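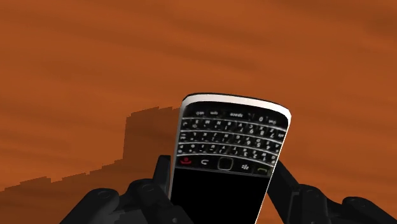 Department of Economics and Public Policy

ECON 2 — Public Budgets and Large Projects
Handout 6: Cost overruns and the host city
Course instructor: Nimal Sultana
Revised May 20, 2021

Purpose of this handout

These notes accompany the lecture on major sporting events and public spending. They set out the terms used in class, work through the Tosenmont case, and list the reading for the seminar. Students are expected to have completed Handout 5, on discounting, before attending.

1. What counts as the budget

A host city will usually publish several figures over the life of a project, and much public argument comes from comparing figures that do not measure the same thing. In this course we distinguish between the bid budget, the approved budget and the final outturn. The bid budget is prepared before the event is awarded and often leaves out security, sales tax and land clean-up. The approved budget is the sum voted by the legislature or council. The outturn is what was paid, including claims settled after the closing ceremony.

A cost overrun should always be stated against a named baseline and in constant prices. An overrun measured from the bid budget will nearly always look larger than one measured from the approved budget, and both may be correct. Students who quote a percentage without a baseline will lose marks in the written assignment.

2. Why early estimates are low

Three explanations appear in the literature. The first is honest error: planners work with incomplete designs, and sites hold surprises. The second is strategic: those who prepare a bid benefit if it is accepted and seldom bear the cost if it is wrong. The third concerns the deadline. A road or a hospital can be delayed when prices rise, but an opening ceremony cannot. Contractors know this, and the price of late changes reflects it.

The three are not exclusive. When reading a case, ask which costs each explanation would predict to rise, and at what stage.

3. Case: the Tosenmont regional games

The city of Tosenmont agreed to stage a regional games with new construction limited to 2 venues, an indoor arena and a swimming center. The approved budget was $37 million. The arena contract went to Mridha, a general builder, and the operating contract for both venues to Gratau.

Difficulties began with the swimming center. The ground survey had been carried out before the site was moved closer to the rail station, and it was not repeated. Foundation work had to be redesigned, and the council approved additional funds in June without a fresh review of expected income. The arena opened on schedule, but its seating plan had been changed late in construction at the request of the operator.

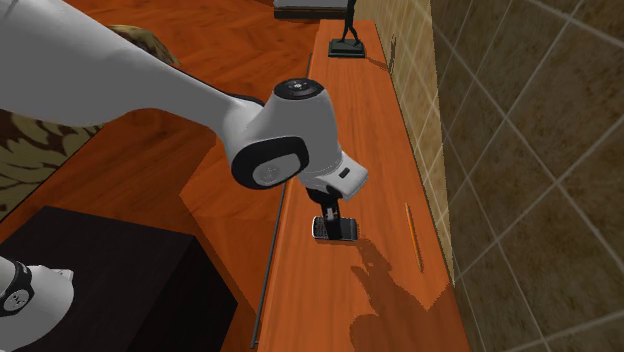

The contract with Gratau deserves close attention. It guaranteed the operator a minimum annual payment whatever the attendance, so the city kept the risk of weak demand after the games while giving up most of the gain from strong demand. Imtiaz Khondokar's working paper, in the course packet, argues that this clause will cost the city more over its full term than the foundation work did. The calculation depends on the discount rate, and students should check it at a higher and a lower rate than the one he uses.

4. Measuring the benefit

Claims about benefits require the same care. Spending by visitors is not a net gain if it displaces spending by residents, or if regular visitors stay away to avoid the crowds. Jobs should be reported in full-time equivalents, with their duration. A temporary steward's post and a permanent post at the arena should not be added together as if they were alike.

Pudska, the neighboring town, is used in the seminar as a comparison. It held no events, but shares the rail line and much of the hotel trade. The comparison is useful but imperfect — some visitors to the games stayed in Pudska, so the town was not untouched by them.

5. Seminar preparation

Read the Khondokar paper and the council summary of the Tosenmont accounts. Prepare written answers, no longer than one page in total, to the following.

State the baseline you would use to report the overrun on the swimming center, and defend it.

Identify one cost in the council summary that would have arisen without the games.

Redraft the payment clause so that the city and the operator share the risk of low attendance.

Answers should be submitted through the course page before the seminar. Late work is accepted only with written permission from the instructor.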